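Vomine Grasp Planner, Reviewed After a Month of Chip Bags

I have now used four grasp planners, and every one came with a demo video full of wooden blocks. Vomine's has wooden blocks too, but the install took me one coffee, so it started out ahead.

Vomine is a perception and planning package. You feed it a head camera, it finds things, proposes grasps, ranks them and hands a path to your controller. Mine is Dromell, which is old and sulks, and the adapter for it worked the first time. I checked twice to be sure I hadn't left the simulator running.

Finding things

My test set is groceries on a glossy dark table: a sponge, a small blue bag of chips, a big green bag of jalapeño Kettle chips. Blocks are easy. A crumpled bag with silver corners, printed upside down from where the camera stands, under a light that leaves a white spot on the table and a shadow of the arm as big as the groceries, is a fairer fight.

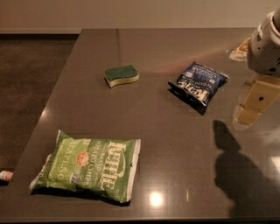
Segmentation

Out of the box the sponge was perfect, every run. The green bag was fine once I raised the point limit from 1000 to 2000, a setting filed under "Display" for reasons I would love to hear. The arm's shadow was a different matter. On default settings Vomine regarded it as an object, and a very graspable one. There is a "dark region" filter that fixes this, and it also makes the navy parts of the blue bag disappear until you tune it. I spent an afternoon on that slider in June and I would like the afternoon back.

Picking a grasp

The ranking view is the best thing in the package. Each candidate gets a score and a plain sentence on what it lost points for, such as "close to table" or "thin edge." Bettencourt, which I used before, gives you a number with six decimals and wishes you luck.

For soft packaging, Vomine likes to come down from above and pinch near one end. I would have gone for the middle. With the fingers closed on the right side of the blue bag and the bag still against the table, I have to admit its choice looks sensible.

The planner also leaves a polite gap around everything it isn't picking up, and the gap is set per object. I gave the green bag a wide one. Puffed-up bags are mostly air and I don't care to test how much.
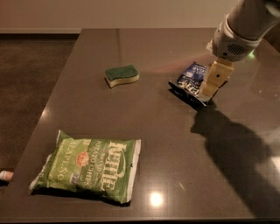 Logs and other complaints

Logging is thorough to the point of spite. Build 2155 writes a new folder for every plan, including the ones it throws away. The replay tool is good if you can find the right folder, and the search box only takes exact names.

Error messages are a mixed bag. "No valid wrist pose" I can work with. "Planner unhappy" I can't, though I know the feeling.

Who should buy it

If your objects are rigid and your table is matte, the free Ardale tools will do and you can keep your money. If you deal in crinkly, shiny, badly behaved packaging, Vomine is worth the license. Four stars out of five. The fifth is in the Display menu somewhere.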